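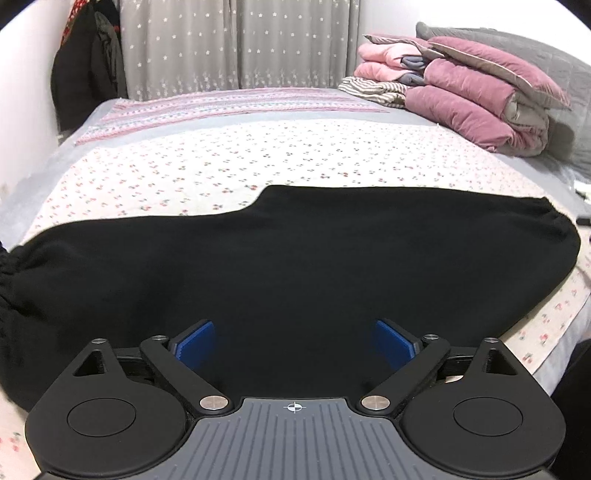
# Open Day at Maten: Frequently Asked Questions

Updated 6/9/18

The Maten household robotics program opens its work to the public once a year, in November. The answers given on this page cover the questions most often received by the visitor office. Questions that do not appear may be sent in writing to Radoslava Bednárik, Visitor Coordinator.

## Before you come

**Who may attend?**

The open day is intended for adults and for students aged 14 and over. Students under 18 must be accompanied by a parent, guardian, or teacher. No technical background is expected.

**Is there a charge?**

Admission is free. Visitors must register in advance, and each person in a party must be registered by name.

**How many places are available?**

There are 266 places, divided among the morning and afternoon sessions. School groups are limited to 33 students, plus staff. When a session is full, the visitor office keeps a waiting list and writes to applicants in the order in which they registered.

**Where should we report on arrival?**

All visitors report to the front desk in the Starach Building. Badges are issued there and must be worn throughout the visit. The demonstration rooms are in the Fullwood wing, on the same floor, and are reached by the covered walkway.

## The demonstrations

**What will we see?**

The program studies how hand-held grippers can be used to record ordinary household tasks. The main demonstration concerns clothing and bed linen. An operator works at a made-up bed with a two-finger gripper held in the hand, and a member of the research staff explains the task to the group. Each demonstration is followed by a period for questions.

**Why is the demonstration given on a bed?**

Many people sort and fold their clothes on a bed, and the program prefers to work where the task is usually done. A bed is also a harder surface than a table. It is soft, it gives under pressure, and it is generally covered with other fabric. A dark garment laid over a printed sheet, with blankets and folded bedding close by, is a fair account of what a household robot would have to manage.

**Will a robot fold the clothes by itself?**

No. The garment demonstration is carried out by a person holding the gripper. The recordings made in this way are later used to train robot arms. Visitors who wish to see an arm in operation should ask for the Hallgrímsson Room, where a short program runs at fixed times during each session – please check the board at the front desk.
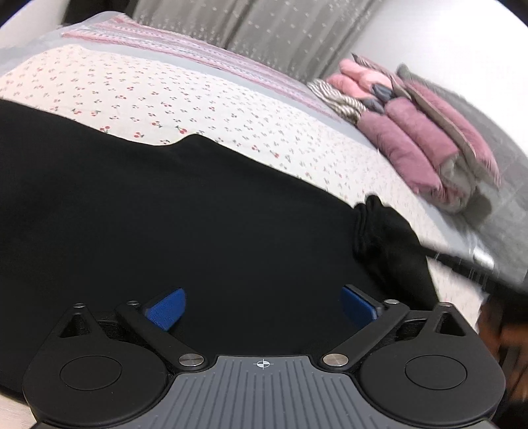 **Why is so much attention given to clothing?**

Cloth has no fixed shape. A cup looks much the same each time it is picked up, but a sweater may be flat, bunched, or folded back on itself, and each of these calls for a different first move. Black fabric presents a further difficulty, as folds and edges are hard to tell apart when there is little contrast between them. The program's garment collection now holds 1,648 recorded attempts. Unsuccessful attempts are kept and labeled along with the rest.

**May visitors try the gripper?**

Yes, in the afternoon sessions only. Places at the practice table are assigned at the front desk. Each visitor is allowed 3 attempts. Rings and bracelets must be removed first, and long sleeves should be rolled above the wrist.

**Who leads the sessions?**

Nicanor Zamudio leads the garment sessions and takes questions on the research. Questions on school visits, access, and scheduling should be directed to Ms. Bednárik.

## Practical matters

**May we take photographs?**

Photographs for personal use are permitted in the Fullwood wing. Flash and tripods are not. Photography is not allowed in the Hallgrímsson Room.

**Is the building accessible?**

The front desk, walkway, and demonstration rooms are step-free. Seating is provided at every demonstration. Visitors who need an interpreter or large-print materials should say so when they register.

**May we donate clothing?**

The program accepts clean, used garments of any size. Items should be handed in at the front desk in a closed bag. Shoes, belts, and items with pins or loose beading cannot be accepted, and donated items are not returned.

**What if we have to cancel?**

Please notify the visitor office as early as possible so that the place can be offered to another applicant – a short note giving the name and session is sufficient. School groups should also confirm their final number of students one week before the visit.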